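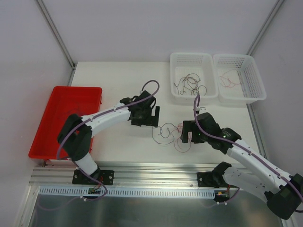
Opening: why the Danumberg coroner's bill matters

Speaker notes, 17 August 2018

Thanks for coming, everyone. Great to see so many of you on a Friday night!

Start with the good news. Bill 32 got through second reading, and it would put an independent inquest behind every death in custody. Families have asked for this for years, and now it's on paper (hold up copy).

Clause 2 is my favourite. Families get a funded lawyer from day one, so a mum in Castillo has the same help at the table as the police service does. Pause here.

Then the petition: 236 signatures from Gitstead, a town with one set of lights! Read out two or three of the comments if time allows.

What's still missing: a deadline for releasing findings. We're asking for 100 days. Explain the amendment slowly, people get lost in it.

Ask: write to your member before the end of August. Sign-up sheets are by the door, and the Otus bus leaves at nine.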